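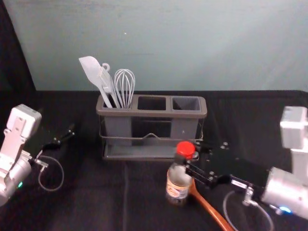 Can I delete an episode because the arm dropped something?
Please keep it. A drop is a result like any other, and it goes in with the outcome field set to "dropped" and a short note. Only the faults listed under Exclusions are grounds for leaving an episode out, and even those are moved to the held folder and never erased.

Kollport Tabletop: data card and recording rules

Maintained by Tineke Leemans and Hjalti Þórarinsdóttir at Notside. Questions about labels go to Kendra Nguyen. Questions about the cell itself, including anything to do with stopping the arms, go to Jozefína Holub.

What the set holds

Kollport Tabletop is a set of two-arm tidying tasks carried out with kitchen things: whisks, turners, spatulas, bottles and the caddies and racks they are kept in. There are 2068 recorded episodes. Of these, 1635 are released and the rest are held back for testing or under one of the exclusions. The objects come from a pool of 34. The pool list is in objects.csv, with the weight and the longest side of each item.

Each episode has the head view, joint positions for both arms, gripper opening for both hands, the written instruction, the outcome and the notes. There is no sound. Force readings exist for the later sessions only, and the column is left blank where there are none. Do not fill it with zeros.

Setting up the table

The cloth is black and matt, and covers the whole working area. Pull it flat at the start of a session. Small wrinkles are fine. A fold high enough to tip a bottle is not.

Caddies and racks go where both hands can reach them. Their position should change from one episode to the next, by at least a hand's width. We had a run of early sessions where the holder hardly moved, and a model trained on them reached for the same spot whatever was on the table. Those sessions are still in the set, marked fixed_layout in the metadata.

Long-handled tools may lie at any angle. Don't line them up with the table edge every time.

Bottles are used with the cap on and tightened by hand. Glass is not allowed in the cell, and neither are knives, graters or skewers. Anything that holds liquid is checked for leaks before it goes on the table.

Cables must have enough slack for the wrist to turn through its full range, and must not pass under the holder. Check both sides, then run the slow sweep (sweep_check, 4 minutes) and watch it to the end. If a cable catches, stop, reroute it and run the sweep again from the start.

People and the arms

One operator per session, and one second person within reach of a stop button. The second person does not label, answer the phone or tidy up while the arms are powered.

Hands stay outside the taped line unless both arms are in hold and the operator has said so out loud. The second person repeats it back. To reset objects between episodes, use hold. To change the cloth, move a base or touch a cable, power down.

A gripper holding something counts as a moving gripper. Do not take an object out of the fingers by pulling it. Open them from the console with the object resting on the table or in your other hand.

The lights on the joints are useful for a quick look but they are not a safety signal, and no one should go over the line on the strength of a light. The console state is the one that counts.

These are our own house rules. They sit on top of the risk assessment for the cell and do not replace it. If you are repeating the work on different arms, you need your own assessment first.

Writing instructions

One sentence, in everyday words, naming the object and where it should end up. "Put the bottle in the middle compartment" is good. "Tidy up" is not, unless the task sheet is marked open.

Use left and right as seen from the head camera. We changed this in November, after Kendra found that two operators had been using their own left and right from the far side of the table. The affected instructions were rewritten and the old wording is kept in instruction_v0.

Colours may be used if they are needed to tell two things apart. Brand names are not used.

Outcomes

done: the object is where the instruction says and has been let go
partial: some of the instruction was met
dropped: the object left the gripper before it should have
no_contact: the object was never touched
stopped: someone pressed stop, for any reason

An episode gets one outcome. If it was stopped after a drop, it is stopped, and the drop goes in the notes. Pressing stop is never held against an operator, and the operator field is removed before release partly for that reason.

Exclusions

Move an episode to held if the head view is missing or frozen, if the two arm clocks differ by more than the limit in config, if a person's face can be made out, or if an object outside the pool was used. Write which one. Sigrún Nørgaard goes through the held folder at the end of each month and her decision is final.

Known gaps

All sessions were recorded in one room, against one wall. Daylight reaches part of it, so brightness drifts over the day. We have not corrected for this.

Most utensils are stiff. There are few soft or floppy items and no food.

Both arms are the same model. We don't know how well anything learned here carries over to other hardware. The Rirnach group has asked to try it and any figures they send will be added to results.txt.

Use

Research and teaching. Please don't use the set as evidence that a system is safe near people. It was not collected for that and has no episodes with a person in reach of a moving arm.

Corrections are welcome. Send the episode number, the field and what you think it should say. Fixed labels go into the next release, with the old value kept in changes.csv.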